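The Wooden Spoon Amnesty

My kitchen drawer stopped opening in June. It would come out as far as the width of a hand and then something inside would rear up and catch on the worktop, and I'd have to feed a butter knife into the gap and poke about until whatever it was lay down again. Usually it was the potato masher. Once it was a pair of tongs I'd have sworn I'd given to my sister.

I lived like this for weeks. I got quite good at the butter knife. Then one Saturday I was making a risotto, which will not wait for you, and I pulled so hard that the whole drawer front came away in my hands, and I stood there holding a plank with a knob on it while the rice caught. So I rang Gobnait Mac Carthaigh.

Gobnait runs Mac Carthaigh, which is a repair and sorting business with her surname over the door and no further explanation on the sign. She used to do only chairs. People would bring her a chair and then mention, on the way out, that they had a whole house in the same state, and in the end she started going round to the houses. She has a particular feeling for wooden things: spoons, brush handles, pegs, rolling pins, those little forks you get for pickles. She charges 31 pounds a drawer and she doesn't do cutlery.

"Is it a Vasia?" she asked me on the phone, meaning the kitchen. It is a Vasia. The people before us put it in. There was a long breath at the other end, and she said she'd be over before lunch.

The first thing she did was tip the lot out on a bedsheet. I'd recommend this to anyone with a strong stomach. There were crumbs in there from another age! There was a key, a wine cork with a date on it, and the end of a candle shaped like a 4 from my son's birthday (he is taller than me now). And there was the wood, far more of it than I'd have guessed, all of it some shade of brown and a lot of it furry.

Her method goes like this. You pick up each thing and say what you last made with it. If you can name the dish, it goes to the left. If you can't, it goes to the right, and you're not allowed to say "but it might be handy for jam". I have never made jam. I own a jam spoon, a jam funnel and a thing for skimming jam, and all three went right with my hand still hovering over them.

Then everything on the left gets cleaned. Hot water and a drop of washing-up liquid, in and out quickly, never a soak, and never ever the dishwasher, a subject on which she can go on for some time. It stands upright in a jug overnight. Next morning you take a bit of fine sandpaper and go along the grain until the fuzz comes off, and then you rub in oil. She likes one called Irnon, which comes in a tin with a lid you need a coin to open. I've gone through half of mine already. You wipe it on, have a cup of tea, wipe off what hasn't gone in, and it's surprising how much better a tired old spoon looks by teatime.

I wanted to hurry the sanding. Everybody does, she says. The thin bits are the ones that suffer, the narrow handles and sticks and skewers, and you have to hold them lightly or you find yourself pressing a flat along one side. 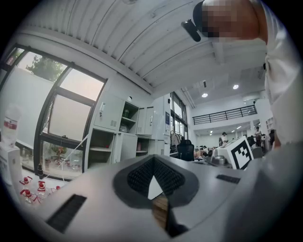 I snapped one, naturally. It was a honey dipper and I wasn't sorry. Gobnait looked at the two halves, put the long one in her apron pocket and said it would do for stirring paint.

She's also firm about what goes back and where. Long things at the back, lying crosswise, and nothing on top of anything else. Up to 5 spoons, if you must, though she herself gets by on fewer and cooks for a crowd most Sundays. The masher lives on a hook now. So do the tongs, which my sister says she never wanted.

The right-hand pile went off to Dradden, the reuse shop out past the bus depot, where I then spent a happy half hour and very nearly bought a rolling pin. It was a lovely one, heavy, with a bit of a waist to it. I put it down. I went round the shelves again and picked it up, and tried to name a dish, and all I could come up with was the pie I keep meaning to make for my father-in-law.

The drawer front is back on with new screws. I've got the dresser to do next, and Gobnait is coming back for that with a bigger sheet.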